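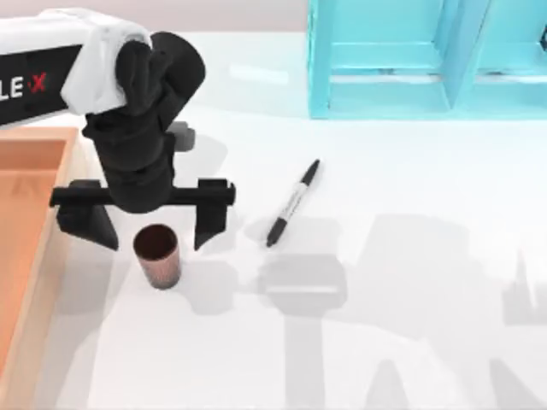 Pemmont Rainfall Records, version 12

Daily rainfall totals read by hand from 28 garden gauges in the Pemmont valley. Compiled by Treasa Dunne from paper logbooks and typed spreadsheets.

Contents
readings.csv – one row per gauge per day
gauges.csv – gauge name, height above ground, type of funnel
notes.txt – remarks copied from the logbooks, spelling unchanged
rejected.csv – 1538 rows removed during checking, with a reason code

Units and times
Totals are in millimetres to one decimal place. Readings are taken at 9 am and entered against the previous day. The Uvwood gauge was read at 8 am throughout and has not been adjusted. A trace is stored as 0.0 with the flag T. A blank means no reading was made and should not be treated as zero.

Checking
Each total was compared with the three nearest gauges. A difference of more than 40 mm sent the row to rejected.csv unless the logbook had a remark to support it. Multi-day totals carry the flag M and are left undivided.

Known problems
The Rebane gauge stood under a growing hedge and reads low in later years. Warneck has two gauges with the same name in the logbooks; they are split here as Warneck A and Warneck B, but July rows in the second logbook may be swapped. Snow was melted and measured at some sites and ignored at others – see notes.txt.

Changes in this version
Duplicate Uvwood rows removed. Column "funnel" renamed "funnel_type". Scripts that read the old name will need editing.

Licence
Free to reuse with credit to the compiler. Please give the version number.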